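Genach Neighborhood Association
Minutes of the July meeting
Ristholm Hall, upstairs room

Present: Farzana Minhas (chair), Dario Bianchini (minutes), and members as per the sign-in sheet.

The meeting opened at 7:05 p.m.

1. Minutes of the last meeting

Approved with one correction. Under item 4, "Zundham Street" should read "Zundham Lane." Dario will fix the copy on the website.

2. Matters arising

The loose handrail on the back steps has been reported to the city again. The reference number is in the folder by the door.

The key to the notice board outside the post office has been found. It will stay on the hook in the kitchen. Members who want something posted should leave it in the tray with a take-down date written on the back.

3. Parking on Zundham Lane

Farzana read out the reply from the city. The request for resident permits has been turned down for this year. The city is willing to repaint the yellow curb at the corner with the school and to move the loading sign closer to the bakery.

Members from the lane said the main trouble comes at school pickup, when cars stop on both sides and the garbage truck can't get through. One member asked for cones. Farzana said the association may not place cones on a public street. It was suggested that the school be asked to put a note in its newsletter at the start of the term.

Agreed: accept the offer on the curb and the sign, and ask again about permits next year. Farzana to write to the city and to the school.

4. Street trees

The 2 maples near the bus stop have dead branches on the road side. The city inspector looked at them and wants to wait until the leaves are down before cutting. Some members thought this was too long to wait, as one branch hangs over the bench. Dario will ask whether the bench can be moved in the meantime.

Watering bags are still available for anyone with a young tree in front of their house. They should be filled once a week while the dry weather lasts.

5. Money

Balance at the end of the month was $1,005. The hall rent has been paid through the fall. The insurance bill has not come yet and is expected to be some $500, the same as last year.

A member asked if dues should go up. After discussion it was left as it is. The question will be put on the agenda for the annual meeting.

6. Fall street fair

The permit form has gone in. The street would be closed from the bakery to the Gilani store from 10 a.m. to 4 p.m., with tables out by 9:30. Gilani has offered the use of its side lot for unloading and has asked that the driveway be clear again before opening.

Table fees stay the same. Food sellers need their own county permit and must send a copy with their form. There was a long talk about music. Last year the speakers were set up too close to the apartments over the bank. This year the stage will go at the bakery end, facing away from the houses, and music will stop at 3 p.m.

Printing 1000 flyers was proposed. Several members felt this was too many, and that a lot of last year's ended up in the recycling. Motion to print 500 and to put the rest of the notice online. Carried.

Children's games: still looking for a person to run this table. Names to Farzana.

7. Swap tables

The clothing and linens table did well in spring and will be held again at the fair. Items should be clean and folded. No pillows, no mattress pads. Shoes only in pairs, tied together. Leftovers go to the Ristholm thrift shop the same evening, and the shop has asked that sheets and curtains be bagged apart from clothes.

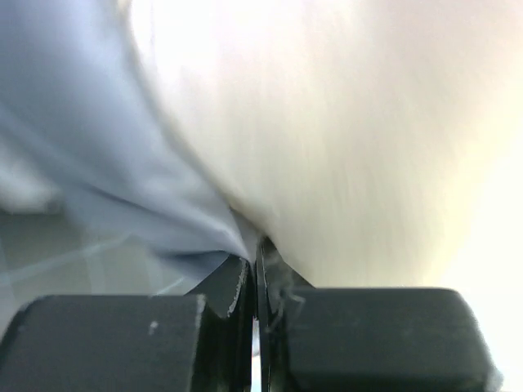

Item 7: blue-grey and cream cloth.

Books will have their own table again. Encyclopedias and old textbooks won't be taken.

8. Other business

The light over the hall entrance is on a timer that is still set to winter hours. Dario to reset it.

A member reported that packages have been left in the wrong lobby at the corner building several times. This is a matter for the building manager, but neighbors are asked to check the number before taking anything inside.

A request to start the meetings at 6:30 p.m. was discussed. Those with small children were against it. Start time stays at 7.

Members were reminded to stack the chairs along the window wall and leave the fire door clear.

9. Next meeting

Same room, 7 p.m. The main item will be the fair layout. Table requests should be in before then.

The meeting closed at 8:40 p.m.

Minutes taken by Dario Bianchini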